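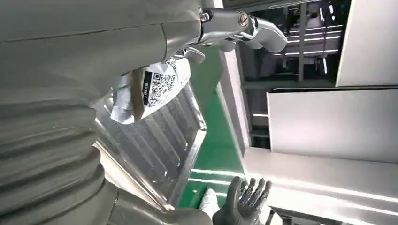
Polished metal against matt grey.

Looking after metal in the kitchen

Readers of this blog have asked for guidance on the care of stainless steel sinks, taps and pans. The following notes set out the practice adopted in this household during February.

Surfaces should be washed with warm water and a small amount of washing-up liquid, then rinsed and dried with a soft cloth. Limescale around taps may be treated with equal parts white vinegar and water. The mixture should be left for six minutes and rinsed off fully. Vinegar must not be used together with bleach.

Wire wool is not recommended, as the scratches are permanent. Burnt pans should be soaked overnight in 300 ml of water with a spoonful of bicarbonate of soda.

Two ready-made creams were also tried. Brevau gave the better shine on the sink. Clirer was easier to rinse away but left faint streaks on the draining board, and a second wipe was required.

Recent posts
Storing cast iron over winter
Skusura descaler: a short review
Washing tea towels at 50 degrees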